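About Tiltora

Cleanouts and sorting for homes, shops and small offices

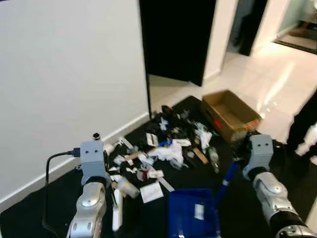
Tiltora was started by Anathi Molefe and Gerrit Sibiya, who had both worked in moving and kept seeing usable things go into the dumpster with the wrappers. We have a team of 40 and sort everything by hand or on the mat before any of it leaves our building.

Mixed loads are most of our work. A typical one has plastic bags, cups, paper boxes, glass bottles, old clothes, pens and bits of wood in the same heap. We split it into 3 streams: reuse, recycling and trash. Glass comes out first. Pens, rulers and other desk items go in a tray to be checked, and clothing is set aside for a second look.

Last October we moved to a larger unit on Gristier Road, with room for 400 boxes. Drop-offs are accepted at the side door. Please leave box flaps open so we can see what is inside. We do not take paint, batteries or medicine.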